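Rorard Removable Wall and Furniture Stickers
User Guide, Section 4: Applying Stickers to Cabinet Doors and Drawers
Revised May 8, 2019

4.1 Before you start

Please read this section until the end before you take any sticker from the backing sheet. The glue on Rorard stickers is made for smooth and closed surfaces. It holds well on painted doors, on lacquer and on most plastic coated furniture. It does not hold on raw wood, on fabric, or on paint which is already coming off.

If the furniture was painted recently, wait 34 days. Fresh paint can feel dry to the finger and still give off vapor below the sticker. This makes small bubbles, and they cannot be pressed out later.

You need:
- the sticker sheet
- a soft cloth without lint
- warm water and a little dish soap
- the Dretine smoothing card (in the same envelope as the sheet)
- a pencil, if you want to mark positions

CAUTION: Small stickers can be swallowed. Keep the sheet and the backing paper away from children under three years.

4.2 Cleaning the surface

1. Wipe the door with the cloth and the soap water. Give special attention to the area near the handles, where there is grease from the hands.
2. Wipe again with clean water only.
3. Let the door dry for 13 minutes or more. Also the edges must be dry.
4. Do not use furniture polish, wax or silicone spray. If such a product was used before, clean the door two times.

NOTE: The room should not be colder than a normal living room. In January, when furniture stands at an outside wall, the door can be much colder than the air. Heat the room first and then begin.

4.3 Planning the positions

1. Close all doors and drawers. You must see the front as it will be seen every day.
2. Cut the stickers apart, but leave each one on its backing paper.
3. Hold them on the door with the hand, or use a very small piece of paper tape. Begin with the largest one.
4. Keep each sticker away from the gap between two doors. A sticker that goes over the gap will tear at the first opening.
5. Keep a free space near handles and keyholes. Fingers that touch the edge many times will lift it.
6. When you are satisfied, make a light pencil point at the upper corner of each sticker.

4.4 Applying

1. Bend back the backing paper on one side only, the width of a finger.
2. Put this side on the pencil mark and press it.
3. Pull the backing paper away slowly with one hand. With the other hand follow with the smoothing card, from the middle to the outside.
4. If the sticker is not straight, lift it immediately and put it again. This is possible three times. After that the glue becomes weak.
5. Press all edges again after one hour.

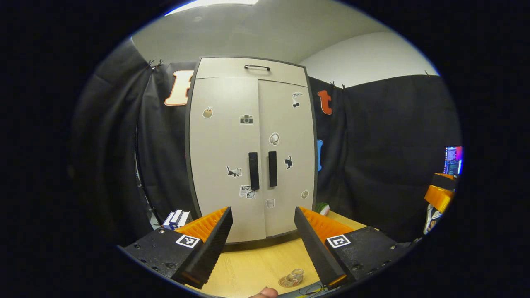 Figure 4-2. Two-door cabinet with a drawer, stickers on the doors.

4.5 Care and removal

Clean the stickers with a damp cloth only. Do not scrub over the edges.

To remove a sticker, warm it with a hair dryer on the low setting, held 200 mm from the door. Lift one corner with the fingernail and pull it flat along the surface, not toward you. Glue that stays on the door can be taken off with Jundel cleaning wipes or with a little cooking oil. Wash with soap water after it.

CAUTION: Do not use a knife or a metal scraper. Damage to the paint is not covered by the warranty.

For replacement sheets, give the order number 105 to your Kongkaew dealer. For glass and mirrors, continue with Section 5.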